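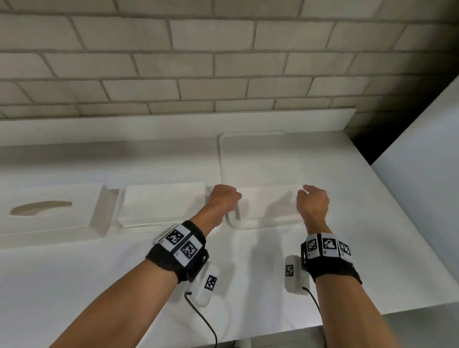

Most of us could lay a tea tray in our sleep, and that is more or less the trouble the small robotics group at Cellville set out to tackle, because a thing you can do in your sleep is awfully hard to explain to a machine. Their method, called Grelitov after the old mill where they rent two floors, does away with explaining altogether. A person simply gets on with the job while a camera at head height looks down on whatever they're doing. The black bands on each wrist carry square printed markers, chunky patterns that software can pick out easily, and from those it works out where each wrist is and which way it is turned. There are several to a band, facing different ways, so that one can take over when another rolls out of sight — and wrists, as you soon notice when you start watching them, roll a great deal. Even a plain white tray on a plain white worktop, with a stack of paper napkins or towels beside it, asks for more turning and tilting than you'd think.

The group gathered 100 demonstrations of tray lifting in November, from 14 people of very different heights and habits, and used them to teach a two-armed robot they call Sivano. It managed 70 clean lifts out of 100 tries, and I must say I found the misses every bit as interesting as the successes. Nearly all came when the tray had been set down at a slant, and one arm arrived a moment before the other. The next round of recordings will have far more crooked trays in it, and after that they mean to move on to cups, which everybody in the building seems to be dreading a little.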